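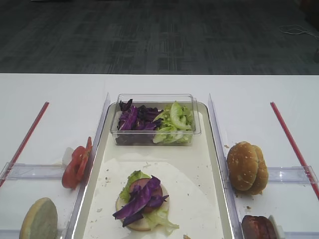 Setting up a sandwich tray

Put everything for one sandwich on a single tray with a rim. Crumbs and stray bits of cabbage stay on it, and you carry one thing back to the sink. A long tray works better than a square one – the tub of vegetables goes at the far end and you build at the near end.

Lay a sheet of white paper on the building end. Change it when it gets damp or when you switch from meat to a meatless order.

Cabbage and lettuce in one tub

Shredded purple cabbage and chopped green lettuce can share a clear container, cabbage on one side and lettuce on the other. A little mixing in the middle does no harm. Dry both well first. Wet cabbage will color the lettuce overnight, and it stains a pale bun too.

Cut the lettuce into short pieces. Long ribbons pull out with the first bite.

Order of filling

Bottom bun, lettuce, meat, cabbage, top bun. Lettuce under the meat keeps the bread from going soggy. Go easy on the cabbage, as anything that hangs over the side will end up on the paper. If you use sauce, spread it on the top bun only.

Buns

Toast the cut side for 90 seconds in a dry pan over medium heat. Day-old buns are fine for this.

Leftovers

Put a folded paper towel over the vegetables, close the tub and use them within 2 days. Throw out lettuce with brown edges. Cabbage that has gone a bit limp can go into soup or a frying pan with onion.

Tip on drying cabbage sent in by Milagros Miranda, Wadthorpe.

Page last changed 15/11/2005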